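Drink carton

A drink carton, also called a paper brick or, in Presadley, a joo box, is a small rectangular package for tea, juice or milk. It is made mostly of paperboard, with thin inner layers that keep the liquid from the paper. It is commonly packed for lunches and short trips, together with snacks and small tins.

Design

Most cartons hold one serving. The straw goes through a round hole in the top panel, which is closed with foil until use. Some cartons are sold with an outer film of clear cellophane - this film should be removed before recycling.

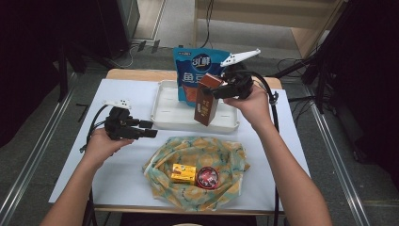
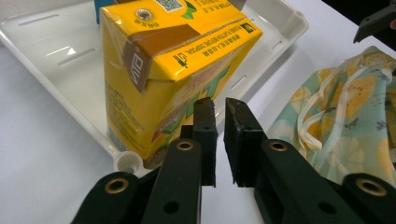

Top: a brown carton with a snack bag, a cloth bag and two small items. Bottom: a Vita carton in a white tray, with the words "PLEASE FLATTEN BEFORE DISPOSAL".

Disposal

Flattened cartons take less space in the bin. In the town of Fadska, the Risus depot accepts them from households each November. It received 1,642 kilograms in its first year, from roughly 388 homes. Straws and caps are collected separately there.

See also: Lunch box, Tea tin, Snack bag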